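The Upstairs Tenant

We use cookies to remember your reading preferences and to count visits. By continuing to read you agree to this. Accept | Manage settings

My aunt left me her house in Vutholm and the ghost that went with it. The house was in the will. The ghost was in a separate envelope.

"He is quiet until evening," she had written, in the blue ink she used for grocery lists and for complaints to the bus company. "He does not care for onions. Please don't let the bank talk you into anything."

I read this at the kitchen table with my coat still on. I had taken the long train up with one suitcase, meaning to stay until the place was sold. I was fifty, recently let go from Lamrani, where I had written the leaflets that come folded inside boxes of cough drops, and I needed the money more than I needed a house with a slope in it. You could put an orange down by the front door and pick it up in the pantry.

The first evening I fried onions. I did it on purpose. I wanted to get the matter settled.

Upstairs, somebody sighed.

It was not a frightening sigh. I had heard the same one on trains, from men who have just been told the dining car is closed. I turned off the burner, went to the bottom of the stairs and said hello, feeling like a fool, and the sigh came again with a little more in it. Then a door shut. I ate my onions in the car.

The real estate agent came from Pindonari, the bigger town down the valley, and she wore shoes that had no business on our gravel. She loved the windows. She loved the stove. She stood in the upstairs hall with her clipboard against her chest and asked whether there was a draft.

"There's a tenant," I said.

"With a lease?"

I had to say I didn't know. I hadn't considered the paperwork.

She explained that a tenant with a lease would bring the price down and a tenant without one would bring it down further. I asked about a tenant who was dead. She thought it over with real seriousness, tapping her pen. She had sold a house once with a well in the living room, and another with two brothers who wouldn't leave the garage, so she was not a person who gave up at the first snag. She wrote something down and covered it with her thumb.

"We'll say character," she said.

People came to see the character. A couple who wanted to keep bees. A retired dentist. A young man who looked in every closet and said "nice" into each one. They all liked the downstairs. Then they went up, and I would hear them stop talking, and after a bit the sigh, and they'd come down again with their car keys already out. The dentist told me the house had a disappointed feeling. I said I'd only lived in it a month and it was too early to blame me.

In the meantime I got to know his habits. He walked from the back bedroom to the front at dusk and stood at the window. He disliked the radio when it was talking and put up with it when it was playing. He moved my glasses. I know everybody says that about their glasses, but mine were in the breadbox, and I don't keep bread.

He wanted things fixed, too. It took me most of the spring to see it. If a hinge squeaked he would swing that door at night, back and forth, back and forth, until I came out with the oil can. There was a loose stair he knocked on until I nailed it. I had never nailed anything in my life. I stood there in my nightgown with the hammer and heard, from over my head, a noise I'd have to call approval. It was still mainly a sigh.

My aunt, I began to suspect, had not kept up such a tidy house out of love for it.

The worst was the plumbing. The upstairs toilet had been put in by a man who must have been paid by the hour or not at all, and it ran. It ran all night with a thin whistling noise, and the ghost, who had been dead long enough to have missed indoor plumbing altogether, took it as a personal insult. He paced. He slammed. Some time in the small hours he pulled the quilt off my bed, slowly, like someone taking the cloth from under the dishes.

"What do you want me to do about it?" I said to the ceiling.

The quilt went out into the hall.

So I called Sostico, who do bathrooms in the valley and have a jingle. Their man looked at the old toilet for a long time with his hands on his hips. He gave me a price for repairing it and a price for replacing it, and there was so little between them that I asked him to say it again. Four hundred, he said, to do the whole thing properly, and he would haul the old one away. I didn't have four hundred to spare. What I had was my aunt's fur hat, a dentist who was still writing me polite letters about the stove, and a tenant who was at that moment, over our heads, dragging a chair.

"You've got company," said the Sostico man.

"He's been here longer than I have."

He nodded. I suppose he'd been in a lot of people's houses.

I sold the dentist the stove. It was a good stove and I cried a little when it went, and I have cooked on a hot plate ever since, but the next morning the van was back with a large box in it. There was banging until lunch. There was a break, during which he ate two sandwiches on my front step and told me about his knees, and then there was more banging, and then it stopped.

He called me up to have a look. I am not somebody who gets excited about fixtures. But I wrote to my sister, who had asked how I was coping with the loss of our aunt.
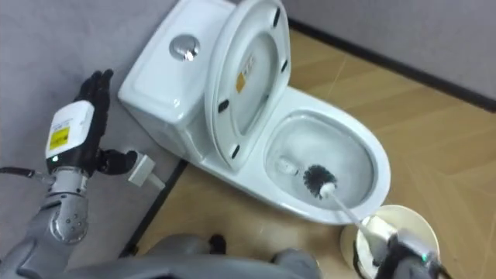 The new one, with a round button on top and the lid up. My sister wrote back, "Are you all right?"

I pushed the button for him. He had earned that, I thought, after all his nights. The water went down, the tank filled, and the noise stopped, and the Sostico man and I stood side by side in the quiet with our heads tilted. He said that was how you wanted it. From the back bedroom came nothing at all.

Nothing came at dusk, either. I sat on the top stair and waited for him to walk to the window. I had the radio on low, playing and not talking. The light went off the hill and the streetlamp by the bakery came on, and still not a board moved. I found my glasses right where I'd left them.

It bothered me more than I can say. I slept badly. You would think that after three months of having my bedding stolen I might have enjoyed a full night, but I lay there listening for him, like a mother outside a school dance. In the morning I telephoned the agent and told her the tenant had moved out.

"Without notice?" she said.

She had the bee couple back the same week. They went through every room twice. They held hands in the upstairs hall and said it felt so peaceful now, had I painted? They made an offer standing in the kitchen, next to the square of clean floor where the stove used to be, and it was a good offer, a better one than I had any right to. The agent smiled at me so hard I could see her back teeth. I said I would have to sleep on it.

After they left I went up with a screwdriver. I don't want to make too much of this. I went to the linen closet, which had a very nice door, solid and well hung, and which I had oiled myself in April, and I loosened the top hinge. It took me a while. I gave it two turns, looked it over, and then a third. When I let go, the door swung out and made a sound like a goose being sat on.

I went down and fried myself an egg on the hot plate. I ate it standing up. It got dark, and I washed the plate, and I had just about decided to call the bee people and ask what they thought about August when the closet door squealed upstairs, once, all the way open.

Then all the way shut.

Then open.

I let him go on for a good ten minutes before I went to look for the oil can. It was in the breadbox.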